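Section 4: Cups, lids and the beverage point

4.1 About this section

This section explains how the self-service beverage point is to be stocked, laid out and cleared. It applies to all sites supplied under the Wanholm catering scheme and should be read together with Section 3 (Water supply and drip trays) and Section 6 (Waste and recycling). It replaces the loose sheet on cups issued in June, which should be removed from the folder.

The instructions are written for the member of staff who opens the beverage point and for the member of staff who closes it. Where the same person does both, all steps still apply.

The following terms are used throughout.

Clear cup: the single-use, transparent plastic cup supplied for cold drinks only.
Sleeve: the thin film bag in which clear cups are delivered.
Rim: the rounded lip at the wide end of the cup.
Grip band: the ring of fine ridges moulded into the wall of the cup.
Station: the counter, shelf and dispenser rail taken together.
Flovura rail: the upright dispenser fixed to the left-hand side of the station.

4.2 Before you begin

Check that the following are to hand:

Two clean, dry cloths
Food-safe surface spray
One unopened sleeve of clear cups
The station tray and its non-slip liner
A lined bin for rejected cups
The station record sheet

Wash and dry your hands thoroughly. Gloves may be worn but do not take the place of hand washing. If gloves are worn, change them after handling the bin, the drip tray or money.

CAUTION: Clear cups are for cold drinks only. Do not fill them with tea, coffee, soup or hot water, even for a short time. The wall will soften and the cup may collapse in the hand.

4.3 Receiving and storing cups

1. On delivery, check the outer carton for crushing, damp and torn tape. Note any damage on the delivery slip before signing.

2. Each full carton contains 900 cups. Part cartons must be marked on the short side with the word PART in large letters and placed at the front of the shelf.

3. Store cartons on a shelf, never directly on the floor. Keep them away from radiators, ovens and windows that receive strong sun.

4. Do not stack anything on top of an opened carton. The sleeves inside have little strength and the lower cups will be pressed out of shape.

5. Keep cleaning products on a separate shelf, below the level of the cups. Plastic takes up odours readily, and a cup that smells of polish must be thrown away.

6. Use the oldest carton first. The stock code is printed on the carton label; cartons bearing code 479 are to be used before any later code.

Note: At Benkirane House the dry store is shared with the stationery cupboard. Cups there must be kept in the closed cabinet on the right, and the cabinet key returned to reception.

4.4 Preparing the station

1. Clear the counter completely, including sugar, stirrers and notices.

2. Spray and wipe the surface from the back towards the front. Dry it with the second cloth.

3. Lay the non-slip liner flat in the tray. Smooth out any creases, as a cup standing on a crease is easily tipped.

4. Place the tray to the right of the water tap, leaving a hand's width between the two.

5. Wipe the inside of the Flovura rail with a dry cloth. Do not spray into the rail.

6. Return the sugar, stirrers and notices to their places only when the counter is fully dry.

4.5 Handling and checking cups

Cups are set out upside down, with the rim resting on the liner. This keeps dust out of the cup and gives it its widest and steadiest footing. A cup standing on its narrow base is readily knocked over by a sleeve or a passing tray.

1. Open the sleeve at the base end of the stack, so that the first thing touched is the outside of a cup and not the rim.

2. Draw the cups out one at a time. If two are stuck together, hold the outer one still and turn the inner one gently. Do not strike them against the counter.

3. Hold each cup by its side wall, with light and even pressure from both sides. Keep fingers clear of the rim and out of the inside of the cup.

4. Look through the wall against a plain background. Some greyness and bright streaks of reflected light are normal in thin, clear plastic and are not faults.
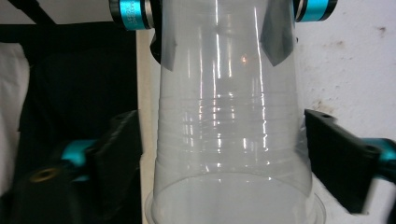
Figure 4.1 Clear cup held by the side wall, rim downwards. The fine ridges form a band around the cup.

5. Look next at the grip band. The ridges should run all the way round without a break. A whitened line crossing the band usually means that the wall has been creased, and the cup should be rejected.

6. Check the rim by eye. It should be smooth, round and free of nicks. Do not run a finger along it.

7. Set the cup down on the liner without pressing. If it rocks, turn it a little and try again. A cup that continues to rock has a distorted rim and should be rejected.

8. Put rejected cups in the lined bin. Do not keep them for staff use, for paint, or for holding pens on the counter.

CAUTION: A split cup has sharp edges. Pick up the pieces with a folded cloth and check the liner for splinters before going on.

Note: Squeezing a cup to test it is not a useful check and weakens the wall. If a sleeve appears unusually soft or brittle, set the whole sleeve aside and report it under 4.9.

4.6 Laying out the tray

1. Begin at the back left corner of the tray and work forwards.

2. Leave a small gap between cups so that each can be lifted without touching its neighbour.

3. A full tray holds 49 cups in seven rows of seven. Do not add a second layer.

4. Leave the front row empty at sites where visitors serve themselves from a wheelchair or with young children, and move the tray to the front edge of the counter. It must not overhang.

5. Fill the Flovura rail last. Cups in the rail hang with the base upwards and are drawn down from below. Stop when the top cup is level with the mark on the rail; a rail filled beyond this point will release two cups together.

6. Enter the time and your initials on the station record sheet.

4.7 During service

Look over the station at each break and at any time when the room has been in heavy use.

1. Remove any cup that has been turned the right way up and left empty. It must be treated as used.

2. Wipe away water from the liner. Standing water is drawn up under the rim and leaves a mark.

3. Top up the tray from an open sleeve, following the checks in 4.5. Move the remaining cups to the front so that they are taken first.

4. Fold over the open end of the sleeve and fasten it with a clip. Do not use rubber bands or staples.

5. If a visitor asks for a hot drink, direct them to the paper cups on the lower shelf.

Cups are not to be taken from the beverage point for use in the first aid room, which holds its own stock. The Clonau annexe is the one exception, as it has no separate store - staff there should take a sealed sleeve and record it.

4.8 Closing the station

1. Collect all used cups from tables, window sills and the floor. Empty any remaining liquid into the sink, not into the bin.

2. Stack used cups inside one another before placing them in the recycling container. Stacks should be kept short enough for the lid to close.

3. Cups left standing on the tray at the end of the day may be kept for the next day only if the tray has been covered throughout with its lid. Otherwise they are to be recycled unused.

4. Empty the Flovura rail into a clean sleeve, close it with a clip, and return it to the store. Do not leave cups in the rail overnight.

5. Remove the liner and wash it in warm water with washing-up liquid. Rinse it well and hang it to dry. It must not be put in the dishwasher.

6. Wash and dry the tray.

7. Wipe the counter, the tap and the front of the shelf.

8. Complete the station record sheet, including the number of sleeves opened.

4.9 Faults and what to do

Cups stick together in the sleeve
The carton has probably been stored under weight or in a warm place. Separate the cups as in 4.5, step 2. If more than a few are affected, use another carton.

Cups rock on the liner
Check first that the liner is flat and the tray is level. If the fault follows the cup and not the position, reject the cup.

Cups smell of cleaning product
Reject the whole sleeve. Move the carton and check the others on that shelf.

The rail releases two cups together
Empty the rail and refill it to the mark. If the fault continues, take the rail out of use and serve from the tray.

Small specks inside the cups
Do not rinse and reuse. Set the sleeve aside, keep the carton label, and report the matter to the catering office on extension 73.

Sleeves set aside for inspection should be marked HOLD and kept apart from working stock until the catering office has replied - this may take several days.

4.10 Records

Station record sheets are kept at the site for one year and then destroyed. Delivery slips are sent to the catering office at the end of each month. Further copies of the record sheet are found in Appendix C.

Section 4, issue 2, December 2018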